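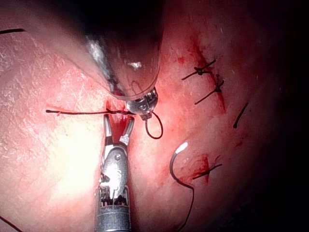 Figure 3. Suturing in progress. Two tied knots lie across the reddened incision line at upper right; the jaws of the lower grasper are open just beneath the thread.

4.2 The knot as a matter of opinion

Everyone we interviewed agreed that a knot should be snug. Agreement ended there. Vuorinen holds that the loop should be laid down flat and left alone, while Toivonen tightens until the tissue pales and then, by her own account, "a hair more." Both were trained on the same bench from the same handout, a document each of them described to us as very clear.

We asked 12 raters to score knots for spacing, tail length and tension, using the Ludden sheet (Kokkonen and Pesonen). Spacing gave little trouble. Tail length was settled with a ruler. Tension produced over 100 written comments, several of them addressed to other raters.
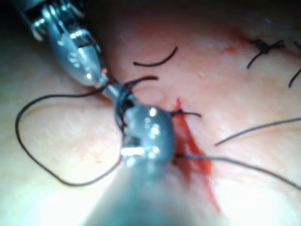

Part of the quarrel is over the wraps. The thread is coiled around one instrument before the other takes the free end, and the number of coils is a subject on which otherwise mild people become firm. Castellanos teaches 3 for the first throw. Pesonen considers this timid. Neither could point us to the source of her rule, although both were sure it had been in print by January at the latest.

Slack is the less glamorous problem. A long loop left lying to one side catches on whatever it can find, and our raters marked it down severely in others. In their own work they tended to call it "working length." We have kept both terms in the coding scheme, with a note that they refer to the same thread.

Scores for tension were therefore analyzed separately for each rater, as set out in Section 4.3.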